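I've been through almost 48 metres of the Dokance dark suture thread since December, and I still look forward to opening a new reel! It's fine but easy to follow against pale tissue, and it slides along without dragging.

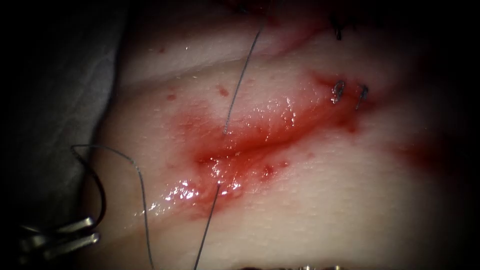 Dokance thread across a bloodied incision, several stitches.

Knots sit down nicely on the fourth throw - I used to fight them with the Testa. My one grumble is the reel lid, a real fiddle in gloves. Ustyna Zinchenko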